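Print | E-mail

The arm, the block, and my schedule

3 June 2025

Writing this on my break so it's going to be messy. People keep asking me about the robot. My sister, my landlord, the guy at the bus stop who saw the Guerra logo on my jacket. So I'm putting it all in one place and then I can just send the link.

Background for anyone new. I work at Guerra in Leltville, on the prep side. We make ready meals for two hospitals, a bunch of schools and a few offices. Trays, mostly. Cold line in the morning, hot line after that. I've been on the cold line six years and before that I did dishes. I portion, I lid, I stack, I wipe down. I also set out the boards and the tools for everybody at the start, and that part is the reason I got dragged into all this.

Back in the winter they told us a company called Dostby was going to put arms on the line. Not many. Two to start, maybe a third. There was a meeting with cookies, which is how you know it's serious. The slide said "repetitive handling." I looked at the slide and thought, well, hello, that's me.

The man from Dostby is Þröstur Dalsgaard. It took us a week to say his first name and he was very patient about it. He doesn't talk like the slide. He told us on the first day that he didn't know yet which jobs the arm would be any good at, and that he'd need people who do the jobs to come over and show him. Sofia Karamanlidis put her hand up. Then she put mine up. Thanks Sofia.

So since then it's been two afternoons a week off the line, over at the practice kitchen. It's an ordinary kitchen, counter and appliances and all, and the thing practices there before they let it anywhere near food. You sit, you move the arm, it records, you do it again. The software is called Trulanum and it has a green button and a red button and a settings page I am not allowed to open.

What do I do there? I pick things up with a robot. All afternoon. My left shoulder hurts in a new place.

We started with small stuff. No trays yet, no lids, no knives obviously. Þröstur wanted something plain with flat sides. Go down, close, lift, put it somewhere else, open. Sounds like nothing. The first afternoon I knocked it over so many times Sofia started humming.

The trick (if there's a trick) is you have to stop thinking about your hand. My hand knows where a thing is. The gripper only knows where you put the gripper. You come in a bit off to one side and one finger gets there way before the other one and shoves. With my own fingers I'd never notice, they just sort it out between them.

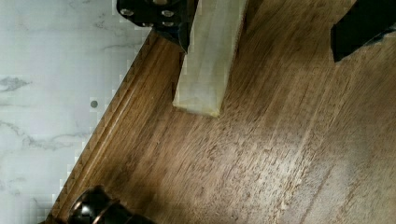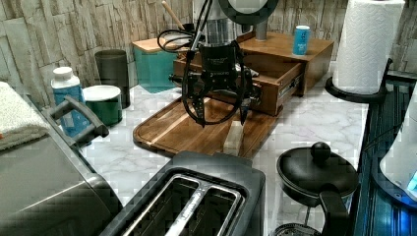
The numbers are what management looks at, so let me do the numbers. A try only counts if you press green at the end. By the end of May the two of us had 1673 that counted. Of those, 987 were Sofia's, and she will tell you so. Then there were 168 that Þröstur threw out himself when he went through them later, on account of someone bumping the counter or stopping halfway. Those don't come out of the 1673, they're on a separate sheet. I asked him what a good try looks like and he pulled a stool over and made me watch his hand instead of the screen. Slow at the top, slower near the bottom, and fingers wide until you're sure. Since the block stands upright on the cutting board, with not much of it to aim at, you feel every little twitch. And you've got a toaster and a kettle down at the front of the counter to keep away from, and that wooden box with the drawer open behind. I used to clear everything off before I began. He told me to stop. He wants it to learn in a kitchen that looks like somebody uses it. I get that, our line never looks like the drawing either.

OK so what changes. That's the part people really want when they ask.

First thing, the hours. Nobody lost hours so far, I'll say that straight. What did change is that my afternoons on the hot line went to a temp, and the temp is nice but doesn't know where anything goes. So the mornings after, I come in and find the small lids with the big lids. The rest of the line feels that more than they feel any robot. They've been short one good pair of hands and one set of opinions (mine) for weeks. Two people stopped saving me a seat at lunch for a bit. It passed. But I noticed it.

Second thing, money. We get a little extra for the practice afternoons. It's a line on the pay slip, it says "training support." Sofia asked if it stays when the practice is done and the answer was "we'll look at it." She wrote that down with the time next to it and had them initial it. I would never have thought of that. If you've got a Sofia at your work, sit next to her.

Third, and I find this one hard to put into words. I'm good at my job, and I never had to say how. You set down a stack of trays so the label faces out, you turn the pan with your hip, you hear the lidder start to go wrong before the light comes on. None of that's written anywhere. Now someone with a laptop asks me why I did it that way and I have to come up with an answer, and half the time the answer is good! I didn't know I knew it. Then I go home feeling great and about ten minutes later I think, wait, who did I just give that to.

I said this to Þröstur. Not in a mean way. He took a while and then he said that it's a fair thing to ask and that he isn't the one who decides it. Which I respect more than if he'd given me the slide. But it does mean I have to go ask the ones who decide, and they're upstairs, and I've been upstairs maybe four times.

What the arms are supposed to do first is move filled trays from the belt to the rack. That's the worst job on the cold line. It's the twist that gets you, the belt's on your left and the rack's behind you on the right. Over half of us have had some kind of back thing from it. So if a machine takes the twist, take it. Please. I'll carry the cake.

What I don't want is the arm takes the twist and the belt gets sped up to match the arm. I've seen it with the lidder. The lidder was going to "free us up" and what happened is everyone before the lidder had to go faster and everyone after it too. So that's what I'm bringing to the next meeting. Belt speed, in writing. Who can press stop (should be everybody, not just the lead). And who gets to be the person that looks after the arms, does it come from the floor or do they hire it in. I'd put my name down. So would Sofia, and she'd get it, see numbers above.

Some smaller things, in no order.

The gripper is louder when you're sitting close than you'd think. Not loud loud. A little whine. I hear it in the shower.

You can't chat while you do it. On the line we talk all morning. In the practice kitchen if I talk my hand drifts. So it's quiet, and the quiet is tiring in a way I'm not used to. I asked for the radio. We're trialing the radio.

The older folks on the team are less worried than the young ones. I thought it would be the other way. One of the women who's been there since the first building told me she's already outlived three machines and a manager.

My kid thinks I drive a robot for a living and told the whole class. I didn't correct it.

Next up is trays, empty ones first, then ones filled with dry rice. Then we see. Þröstur says a tray is easier than the block in some ways and much harder in others, and then somebody called him away before he said which ways. So I'll find out the slow way. Also they want one of us to stand next to the arm for teh first weeks on the real line, and it hasn't been settled if that counts as practice or as work. You can guess what Sofia asked.

If you work somewhere that's doing this, write me, I'd like to hear what you asked for and what you got. Especially the belt speed. Especially if you got it in writting.

Break's over, lids to sort.

Contact | © 2025 All rights reserved | Back to top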